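Notes from a talk with Gaetano Orlandini, Tekstead, Pasbridge. Typed up fast, sorry.

Gaetano Orlandini opened his first shop with one rack of linen shirts and a folding chair. Now it's two floors on Jondstead, women's on the ground, men's up the stairs, and he still does the windows himself. Most mornings before eight. Coffee on the sill.

"I don't like a full rail," he says. "You can't see a sleeve on a full rail. So we hang less and the stock room suffers."

The stock room does suffer. 1,468 pieces on the books when we spoke, fall coats mostly, and a rack of July dresses he won't mark down. Why not? "They'll sell in spring. It's a dress. It doesn't go bad."

The wool comes from a mill he won't name. Cotton from two places he will, but asked me to check the spelling first, so later. The linings are from Dlamini, a small firm that dyes to order, minimum 300 yards. He complains about the minimum – then orders it anyway, in navy.

Busisiwe Lekota cuts the patterns. She came over from bridal and thinks the first Tekstead trousers were a mess. "The rise was wrong, I told him in the interview. I thought, well, that's that job gone." He hired her the same week. She has recut the trousers four times and says the pocket is still too shallow for a phone.

On sizes she's blunt. "We went up to 24 and people said it wouldn't move. It moved. But you can't just make the small one bigger, the armhole goes crazy. You draft it again." Each new block takes her a couple of weeks, longer if the fabric has stretch.

Online is the part Gaetano likes least. Returns, mostly. 43 parcels came back in one week after the wide belt went up, all the same complaint, color. He took it down and had it shot again by the window. 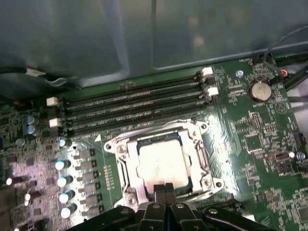
## Repairs and the hem table

Free hems for the life of the garment, if you bought it there. No reciept needed, they know their own stitching. Busisiwe wanted a small charge. Gaetano said no, and they argued about it again while I was sitting there.

"People come in for the hem and they stay to talk," he says. "Sometimes they buy socks."

Sometimes they don't. She pointed that out.

The book by the table had 1,917 repairs in it, hems and buttons and one zipper she is still annoyed about. Next up is a raincoat, unlined, to the knee. He wants a hood. She wants it to come off. Samples are due after the holidays and niether of them had picked a button yet.

Dec 28, 2018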